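So our robotics club finally picked a project for the spring showcase, and it's the hand-held gripper! We named it Irkik, which was Gonçalo's idea and makes no sense to anyone, but it stuck. You carry the thing around, do little kitchen-type chores with it, and later the arm is supposed to learn from what you did. We want 400 runs before June. I've done a lot of mine at the end of the table after dinner, usually with music on.

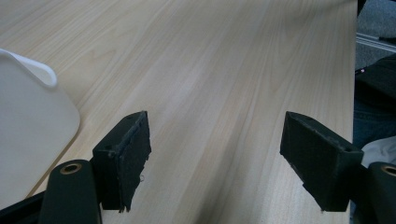 The finger pads are my big worry right now. Imtiaz wants to switch to a harder rubber, and I keep arguing for the soft foam (it's so much nicer on plastic with a smooth finish). We went back and forth for roughly 3 club meetings – no winner yet. Gonçalo says just print two sets of fingers and stop talking, and okay, fair.

Next up is sorting out the file names, which are a mess and mostly my fault. Then cups!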